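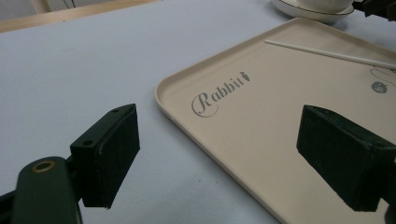
Extras wanted for a feature film, Plodville

We are looking for 140 people to play the entire population of a small town that has just found out its only cinema is closing. You will mostly be asked to queue. If you have ever waited for a first-day ticket in the rain, you already have the training.

The film is Tralleck, directed by Prapai Meesuk, and it is a comedy, although the second half may leave you wondering. Shooting takes place in June over two weeks, nights only. Calls are at 6 pm and we finish when Prapai is happy, so bring a book.

Any age over 18, any look. We would especially like to hear from people who can ride a moped slowly, and from anyone willing to be slapped by the leading man – he has been practising and is quite good now. No acting experience needed. If you have a lot of it, please try to hide it.

You'll get a daily fee, a hot supper and your travel paid within 20 miles. There is no screen credit for crowd parts, but your mum will spot you.

Send a recent photo, your height and the nights you can't do to Sunee Boonchu at Kallomico, Casting. Please don't send a showreel. Fittings start on a Monday and last year's coats are first come, first served.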